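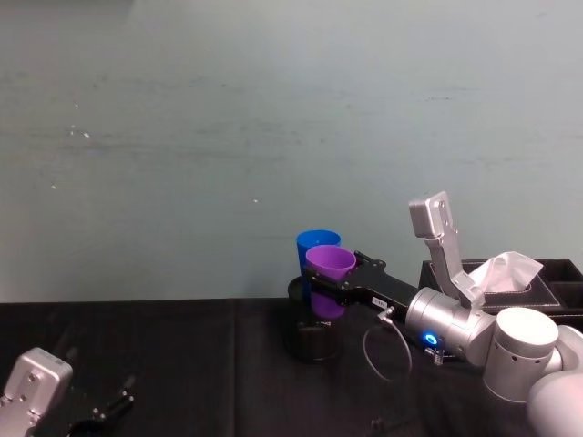
The purple cup in the Pernix grip, with the blue one behind it.

By July I had grown fond of the Pernix, which I know is a foolish thing to feel about a gripper. It had come to us in Lovville wrapped in 80 sheets of tissue paper, like somebody's good china, and it closed on a plastic cup the way my grandmother used to take hold of an egg. The Texier was the quicker of the pair and far more sure of itself (you could hear it snap shut from the kitchen), and the Clavness people, who were paying for the whole comparison, rather hoped it would win.

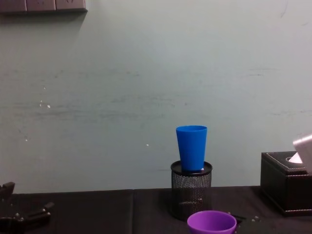 So I gave them both the same cups and the same patience, or tried to. After 1,061 grasps my notebook had the Texier ahead by 8, and I sat there with my tea going cold, wondering whether I might fairly run another 111 before I wrote to anyone. I told myself it was for the sake of the numbers. Then I turned the page, wrote the date neatly at the top, moved my chair a little closer to the Pernix and asked it, quite softly, to pick up the purple one again.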